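From: Maricruz Ayala
To: shop-and-home list
Date: August 2026
Subject: Re: so can they do chores yet or not?

Hi all,

Sorry for the slow answer, I was buried in the back half of a parts order and then my kid got sick and then I got sick. Špela's message has been sitting at the top of my inbox with a star on it the whole time. Quoting the bit I want to answer:

> I keep seeing these clips where a robot folds a towel or loads a dishwasher and everyone in the comments says we'll all have one by next year. My sister runs a small packing shop and she asked me point blank if she should hold off hiring for the spring. I didn't know what to tell her. You people work with these things. Would you let one put away your groceries? Would you let one put stock on a shelf? And please don't send me a paper, I want to know what you'd tell your own sister.
>
> Špela

So, Špela, what I'd tell my own sister (who would not listen, but still): hire the person. If she wants a machine too, great, pick the dullest job in the building and give it that one and leave the rest alone for now.

Let me back up. When I say a machine can "do" a chore, I mean I can walk off and get coffee and come back and it's done and nothing is on the floor. By that measure the list is short. Vacuuming, sort of, if you pick up your socks first. Moving full boxes from one known spot to another known spot, yes, and we've done that at Werkis for a good while. Taking identical parts out of a tray, yes. Folding laundry, I've watched it go well and I've watched an arm spend ages patting a sleeve like it was a sick cat. Groceries? No! A bag of groceries is eggs and a cabbage and a thing of yogurt with a dented lid, and every single one wants a different squeeze.

The thing people outside don't see is how much of the trouble is in the last inch. Getting the arm over to the object is pretty much fine now. Cameras are good, the planning is good, I have very little to complain about there (I'll find something). It's when the fingers close on it. Did it get hold of the middle or one end? Is it going to swing? If I bump the shelf with the far end, do I feel that, or do I keep pushing? You and I do all that without looking. I can get my keys out of my bag in the dark while arguing on the phone.

We ran a batch of pick-and-hold tries back in March, 346 of them, mostly long skinny things because those are what the line hands us all day. I went into it thinking the soft bags would be the headache. Nope. Long and stiff was worse. You grab one near the end and the whole weight is hanging out past your fingers, and then the far end is off somewhere your camera isn't looking. Lama Sabbagh, who was running them with me, started calling those "fishing poles," and now I can't call them anything else.

Hiwot Wako wrote me off-list to say her crew at Kartha fixed most of this by only ever grabbing at the balance point. Fair enough, and if you get to choose where to grab, do that. But in a real shop the middle is often the part you can't reach, or it has a label on it, or buttons, or the next guy is leaning on it. Half of shelf work is grabbing things by whatever bit is sticking out at you. I'd love to hear from her (Hiwot, please post, don't make me paraphrase you) what they do when the middle is blocked.

On cost, because somebody always asks: the fingers themselves are not where the money goes. Our fingertips come from Flostetti and a pair runs us 300 dollars, and we've wrecked 3 pairs so far this year, one of them by me, with a forklift, let's move on. The money goes into the afternoons. Every new object is an afternoon of somebody standing there with a laptop going "okay, again." If your sister's shop packs the same 3 things all year, that's nothing. If she packs 700 different things, and I bet she does, she'd be paying a person to stand next to the robot so that the robot could do the job of a person.

And homes are worse than shops! In a shop I can tell people to put the bin on the tape mark. I've tried tape marks at home. My husband thinks they're where the shoes go.

Anyway, since you asked what the work looks like and I'm tired of the towel clips too, I'm putting a shot in with this. It's the wrist camera's view, so everything is on a slant, and you'll want to tip your head. Look at where the fingertip meets the black bar.
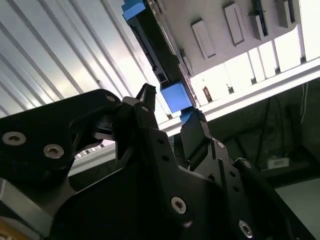 *Wrist cam: slim black bar with blue end caps, right fingertip pressed against the lower end.*

See what I mean about ends? The finger is up against the lower end, and the rest of the bar runs off up and away from it. Then look past it. You've got white tabs and bright slats and a white beam back there, and a ridged wall off to the left, and to a camera that is all just more stripes and edges to sort out from the thing you're after. Your eye tosses it out in no time. Getting software to toss it out is somebody's whole job (hi, Siham).

Siham Sfeir, while I've got you, is the Wistent code still doing the thing where it grabs for shiny edges first? I remember you said there was a setting. I could not find the setting.

Couple of other things. Whoever asked about dishes, I don't have anything good on dishes. Plates in a rack, people are getting there. A sink with a pan soaking in it and a fork hiding under the pan, I wouldn't hold my breath. And if anyone on here has let a machine run a chore for a full month with no babysitting, at home or at work, I'd really like to hear which chore and what broke. The boring stories are the ones I can use.

Špela, tell your sister she can call me. Mornings are better.

Maricruz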